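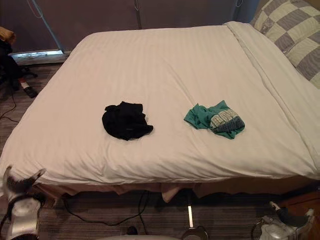
Liam Sugden says he would have signed up years ago if anyone had asked him, and that after a run of nights he can be in bed by eight in the morning and still be awake at noon, listening to the neighbour's mower.

We are asking now. Skolberg is looking for night shift workers in Jivness, Pukness and the towns between them to keep a sleep diary over winter.

Call for participants: Daytime Sleep at Home

What the study is about

A lot of advice on sleep is written for people who go to bed when it is dark. We want to know how people who work nights sleep during the day in their own homes: what time they get to bed, what wakes them, what they have changed in the bedroom and whether they kept the change going. We are interested in ordinary bedrooms and ordinary weeks. You do not need to be a poor sleeper to take part. Good daytime sleepers are hard for us to find, and we would like more of them.

Our first round ran in Jivness only and brought in 1,192 completed diary entries. Most came from hospital and aged care staff, so we can say a fair bit about twelve-hour rosters and very little about anything else. This round is open to all kinds of night work. We are especially keen to hear from bakers, cleaners, drivers, cold store workers, security staff and people at the Pukness mill.

Who can take part

You can take part if you:

are 18 or over
work at least six night shifts a month, with most of each shift falling between 10 pm and 6 am
have been on that kind of roster for three months or longer
sleep at home after most of your shifts
can read and write enough English to fill in a short diary, or have someone at home who can help you with it

We can't take people who are pregnant, who have started a new sleep medication in the past month, or who are being treated for sleep apnoea and are still in the first eight weeks of treatment. If you are not sure, ring us and ask. Fly-in fly-out workers are not part of this round, as camp accommodation is being looked at separately.

Two people from the same household can both join, but each needs to keep their own diary and answer for themselves. Sharing a bed with someone who works days is fine. So is having kids, pets or housemates at home.

We have places for 186 people.

What you would do

The study runs for 10 weeks, starting in June.

Before you start there is a phone call of half an hour or so. We ask about your roster, your bedroom (blinds, bedding, heating, what the room faces), who else is in the house, and your usual habits with coffee, meals and screens after a shift. Please have your roster handy for the call.

After that you fill in one diary entry for every sleep that follows a night shift. It takes a few minutes. It asks when you got home, when you got into bed, when you think you fell asleep, how many times you woke and what woke you, and when you got up. There is a line for bedding and what you slept in, and one for the temperature of the room if you know it. There is also a blank space for anything else, and you can leave it blank. People in the first round used it for everything from roadworks to arguments with the energy company, and we did read it all.

Diaries come on paper or as an online form. Choose one and stay with it for the whole study. Paper diaries are posted out with reply-paid envelopes, one for each fortnight.

In week five we ask you to make one change to your sleeping set-up and keep it for the rest of the study. You choose from a list. The choices are a lighter or heavier doona, blockout lining for one window, earplugs, a later breakfast, or charging your phone in another room. If you choose bedding, lining or earplugs, we supply them and you keep them afterwards. The doonas come in single, double and queen. We can't get king size, sorry. Tell us on the phone call if you are allergic to feather or wool.

If the change makes things worse, you can stop. Write down the day you stopped and carry on with the diary as before.

There is a second phone call at the end, a bit shorter than the first.

There are no blood tests, wristbands or home visits.

Payment

You will be paid $575 if you complete the full study. It is paid in two parts, $200 after week five and $375 after the last phone call. If you pull out before week five, we will pay you for the weeks you finished at $40 a week. If you miss diary entries now and then, you will still be paid. We will ring you if a whole fortnight goes missing.

Payment is by bank transfer. It may count as income for some benefits, so check with whoever pays yours before you sign up.

Privacy

Your name and address are kept apart from your diary. We don't contact your employer, and we won't tell them you are in the study. We ask for your industry and your shift times but not the name of the place you work. In our reports we name towns, never streets. Some lines from the blank space may be quoted without names, and there is a box on the consent form to say no to that.

You can leave at any time without giving a reason. If you want your entries deleted, tell us within four weeks of leaving. After that they have been joined up with everyone else's and we can't pull them out.

Things people have asked

I do rotating shifts. Can I join?
Yes, if you still get to six nights a month. You only fill in the diary after the night shifts.

I nap on the couch before I go to bed. Does that count?
Write it down. There is a line for it.

I'm going on leave for two weeks in the middle.
That is fine, as long as it isn't week five or six. We add the time on at the end.

Do I have to tell you if I had a drink after work?
The diary asks, and you can skip the question.

My partner changes the bed while I'm at work and I never know which doona is on.
Put down "don't know". We would sooner have that than a guess.

What happens to the results?
A plain summary goes to everyone who took part, by post or email. We will also hold an evening talk in Jivness and repeat it at 2 pm for people on nights.

How to sign up

Ring the study line between 7 am and 11 am or between 3 pm and 6 pm. Outside those hours, leave a message with your first name, your number and a time when you will be awake. We won't ring at any other time. You can also pick up a form at the front counter of the Rudd Building in Jivness or at the Pukness library, and drop it back at either place.

You will hear from us within a week. If the places have gone by then, we will ask whether you want to go on the waiting list. A few people usually drop out before the start, mostly after a roster change, so it is worth saying yes.

Please pass this on to anyone on nights, and feel free to print it for the tea room.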